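Working with Volunteers in Small Charities
Handout for session 4: Keeping people after the first month
Lecturer: Adhiambo Mfinanga

Please read this handout before Thursday. We will use the Orer case in the second half of the session, so bring your notes on it. The slides contain less than these pages, and the written task is based on these pages.

1. Where we stopped last time

In session 3 we spoke about recruitment: the stall, the poster, the friend who brings a friend. We saw that small charities often put nearly all their effort in this stage. When a person has signed the form, the work is treated as finished. Today we look at what happens between the form and the first real task, and then at the months which follow.

I use three words in this handout, and I ask you to use them in the same way in your written work.

Enquirer: a person who has asked for information but has not agreed to anything.
Starter: a person who has agreed and has done fewer than three turns of work.
Regular: a person who has done three turns or more and has a next date in the diary.

The limit of three turns is only a convention of this course. Other books put the limit in another place, and some do not use any limit.

2. The waiting time

The waiting time is the number of days from the first enquiry until the first turn of work. It is the easiest thing to measure in the whole subject, and many organisations do not measure it. You need two dates for each person and a sheet of paper.

In the Orer case the waiting time was 22 days. Orer is a food and clothing project which serves four villages, with one paid worker on half time. The paid worker answered all enquiries herself, on the day when she did the accounts. If an enquiry came one day after the accounts, it stayed a full week in the inbox. After this came the references, and after the references came a training evening, which was held once in a month.

Look at these steps separately. The references are necessary, because the volunteers visit people at home. The training evening is useful, but there is no rule that it must come before a first turn in the sorting room, where a starter is always beside a regular. Orer changed the order in June. Starters now do two turns in the sorting room while the references are on the way, and home visits begin only after references and training are both complete.

Question to think about: which steps in an organisation you know are there for safety, and which are there from habit? Sometimes it is difficult to say, and you should write this down also.

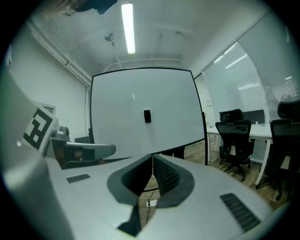

3. The first turn

A starter who comes to the first turn usually has small practical worries. Where do I put my coat? Is there a toilet? Whom do I ask if I make a mistake? These worries are rarely spoken. A good welcome answers them before the work begins, and it takes less than ten minutes.

The group at Temba, which runs a lunch club for older people, uses a card with the following points. I copy it with their permission.

Meet the person at the door, by name.
Show the coat hooks, the toilet, the first aid box and the way out.
Introduce one regular who will stay near for the whole turn.
Give a task which can be finished today.
Before the person leaves, agree the next date.

The last point is the one which is forgotten most. At the end of a lunch club everybody is tired, the dishes are not yet dry, and the starter goes home with "see you soon". Compare this with our definition of a regular. Without a next date, the person is in no list at all.

4. Expenses

Students often find this part dull, but in the exercise last year it caused the most discussion. A volunteer who pays the bus from her own pocket is giving time and also money. Some can do this easily and some cannot, and you will not know which is which. If claiming is optional and a little embarrassing, those who need it most may not claim and may simply stop coming.

Atidance, a youth dance charity, has a yearly budget for volunteer expenses of 4000 pounds. In the first year more than half of it was left over. The trustees read this as a sign that there was no need. The coordinator read it differently: the form was long, it had to be signed by two people, and the money came after six weeks. The form was then made shorter and was given to every volunteer together with the rota. Claims increased in the next year. We do not know if more volunteers stayed for this reason, as there were other changes in the same period. Please be careful with this point in your essays.

5. Saying thank you

There is a large literature on recognition and I will not repeat it. For small charities I suggest to remember that thanks should be specific and should come soon. "You stayed with Mr B. when he was upset" is better than a certificate for all in December. A party is pleasant, and some people like it very much, but others find it a further duty in a busy month.

6. Written task

Choose one organisation, real or from our cases (Orer, Temba, Atidance, or the Kivenberg library scheme from session 2). Describe the path from enquirer to regular, step by step, and propose one change. Say what you would measure and for how long. Maximum two pages.

The task counts for 80 marks, and the remaining 20 are for your part in the group discussion. Bring a printed copy to the session, or leave it in my box before four o'clock.

Reading for session 5: the chapter on disagreement between staff and volunteers, first half only.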